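Search the archive
Search
Advanced search

List: workshop-fitout
Subject: Re: Re: Garment rail, feet and crossbar
From: Marwan Shboul
Date: 15 February 2019

Todor Obradović wrote:

> I've put the rail together from the parts list and it stands, but the
> crossbar turns in its connectors when anything is hung off centre. Also,
> do you want the feet pointing along the back wall or out into the floor?
> Albertina says the tubs will have to move if it's the second.
> And is the bar meant to be the Ritevis tube or the Amton one? Both were
> in the box and I can't tell them apart except by the burr on the end.
>
> Todor

Todor,

Feet out into the floor. A foot laid in line with the bar does nothing for the load that matters, which is a coat pulled forwards off the bar. The foot has to run at right angles to the crossbar, with the upright joining it near the middle. If yours join at one end, take them off and refit them.

On the tube: use the Ritevis for the bar. The Amton is slightly under size and that is very likely why yours turns. Put a straight edge across both ends if you want to be sure, or push each into a spare connector dry. The Ritevis needs a twist to seat. The Amton drops in under its own weight. Keep the Amton for the uprights if you are short, where a bit of play matters less.

Deburr before fitting. Czesław pushed one in with the burr on in January and it split the connector down the seam. We have two spare corner connectors left and I would like to still have two next month.
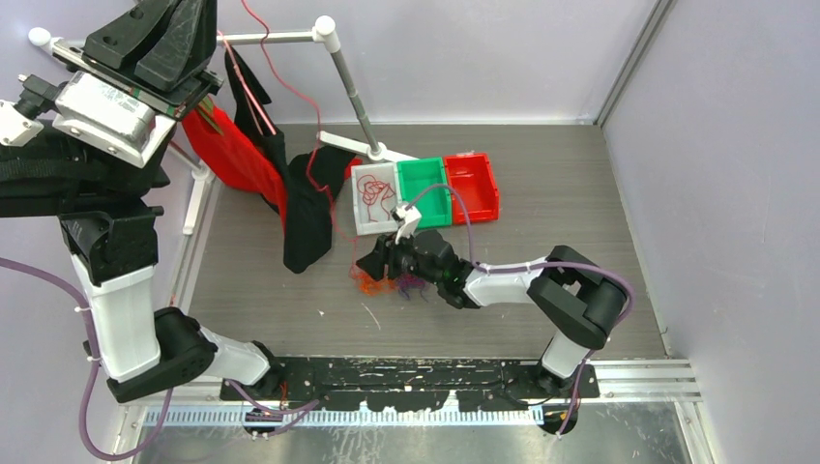 Order of assembly, as I do it:

Fit the uprights to the feet first and stand them on the floor. Check they are both plumb in the direction of the foot. Drop the crossbar on last, with the connectors loose, and push down on both ends together. If you fit the bar first and then the feet, any twist in the bar is carried down to the floor and the rail rocks on one corner. Once it sits flat, nip up the connectors, then hang five garments bunched at one end and leave it for an hour. If the bar has not turned by then it will not turn in normal use.

Shirts and light jackets only. Todor, I know the sheet gives a limit of 16 kg for the bar, but that is for an even load and people do not hang things evenly. Wet coats go on the hooks by the door.

Albertina is right about the tubs. They want to be in front of the foot, with enough clear floor that you can lift one out without catching the rim on it. Small open ones are fine for belts, pegs and odd socks. Anything with a lid ends up with a pile on top of the lid.

One point on the floor panels. The feet are smooth and will slide on the wood-grain finish if the rail is pushed from the side. I have tried felt (worse) and the Fosex rubber strip (better, but it leaves a grey mark). If anyone has found a strip that grips without marking, please post the part number -- the actual number, please, and no "the black one from the shop".

Hauke asked off list whether the bar could be raised to take long dresses. It can, but then the feet need to be longer as well, and I have not worked out by how much. I'll measure when I'm next in.

Marwan

Recent messages in this list
Re: Corner strip, mitre or butt joint? -- Hauke Thiele
Hangers, wire or plastic -- Albertina Patrício
Split connector, can it be glued -- Czesław Nowakowski
McAlister order, missing end caps -- Todor Obradović
Re: Labels for the open tubs -- Albertina Patrício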